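Home | Posts | Garden | Moving | About

Boxes, again

Apr 28, 2023

Quick one tonight because I have to be up at six and the kettle is already packed. Wrong box, obviously. It's in with the bath towels and I'm not opening that one again.

So. New place is 12 minutes' walk from the old place. Same side of Fatcombe, two streets over, flatter. Everybody keeps saying oh that's nothing, you can carry it over. I carried four boxes over. Then I sat on the stairs.

What's done

Books. All of them, finally. Small boxes only, I learned that from Oľga, who moved three times in two years and has opinions about it. She also told me to put the heavy cookbooks in the suitcase with wheels and she was right, that's teh best tip I've had all month.

Winter coats, done. Stayed on hangers, trash bag over the lot, knot at the bottom.

Kitchen, half. Kept out two plates, two bowls, the small pan, one knife I like. The blue casserole went to Štěpánka, who has wanted it since forever. The Sotari mixer is wrapped in a blanket and I still don't trust it.

What isn't

The closet under the stairs. Paint cans, a tent, a lamp with no shade, a bag of other bags. Yuzhen came by after work and we pulled the whole thing out into the hallway and then just kind of looked at it. Two piles in the end. Keep pile is too big.

Also the desk drawers. Also the bathroom cabinet. Also the curtains, which I keep forgetting are mine.

The street

Went over twice to work out parking. It's a wide road, good smooth asphalt, no lines painted on it, and you can stop on the paved strip past the curb. The curb is the part I worry about. Granite blocks, pretty, but I've got a bookcase to get over it on a hand truck and there are joints all the way along. Ľudovít says lay a plank down. Ľudovít has a plank, apparently.

There was a white van on the strip with LP in big dark blue letters on the back, so a van fits there fine. Ours is a bit shorter I think. Need to measure.
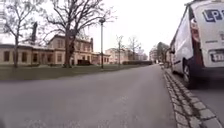
Money, since people ask

Van and two guys from Doležal for the day, 158. Boxes and tape were around 40, and I'd already begged half of them from the store. Deposit was 1,070 and I'm not going to talk about the deposit.

Still to do before bed: label the sides of the boxes and not the tops (they get stacked, I did tops last time like a fool), find the Allen keys, defrost the freezer, eat what's in the freezer. Peas, mostly. Some kind of soup.

More when theres internet over there. Could be June at this rate.

Recent posts
The great sock drawer clearout
Painting the Tuma shelves, second try
What I kept from Grandma's kitchen
Tomatoes on a north-facing sill

Contact | © Radoslava Polák | Back to top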